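Keeping Canister Vacuums in Service: Parts, Filters and the Five-Year Mark
Speaker notes, dealer training session, Grultuvard, 10 February 2023
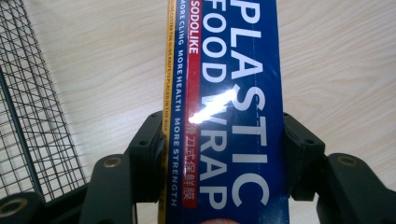

Slide 1. Scope
Canister and upright models sold through Stalik dealers. Robot and central systems are covered in the September session. Assume the audience knows the basic airflow path: head, wand, hose, bag, motor filter, fan, exhaust filter. Do not spend time on it.

Slide 2. Why machines come back
Most loss-of-suction tickets at the Wanyama service counter close without a motor repair. Usual findings: full bag, blocked hose elbow, motor filter never changed. Ask for a show of hands on who checks the elbow first. Pause.

Slide 3. Bench check, in order
Remove the hose at the canister inlet. Run the motor. Strong suction at the inlet puts the blockage in the hose, wand or head. Weak suction at the inlet puts it at the bag or filters, or points to a seal. Inspect the lid gasket for hair and for flat spots. Only after that, open the motor housing.
Unplug before opening anything. Say this twice.

Slide 4. Filters
Motor filter: replace with every box of bags. Exhaust filter: once a year in normal homes, sooner with pets or plaster dust. Washable foam must be fully dry before it goes back in; allow 30 hours at room temperature. Pleated exhaust filters are not washable. Customers rinse them anyway, and the media collapses.

Slide 5. Cords and rewinders
Slow rewind is normally dirt on the cord. Wipe down the full length with a damp cloth, let it dry, cycle five times. If it still drags, replace the rewinder as a unit. We do not re-tension springs in the shop.

Slide 6. Repair or replace
Working limit for machines past the five-year mark: quote the repair if parts and labor come to $245 or less. Above that, show the customer both prices and let them decide. Write both on the ticket.
Likely question: does the limit include the hose? Yes.

Slide 7. Ordering
Plirov stocks gaskets, wheels and floor head brushes. Motors ship from Stalik direct. Use the number on the rating plate; the name on the lid covers several motor sizes. Orders in by 2 p.m. go out the same day.

Leave slide 7 up for questions. Parts lists are on the table by the door.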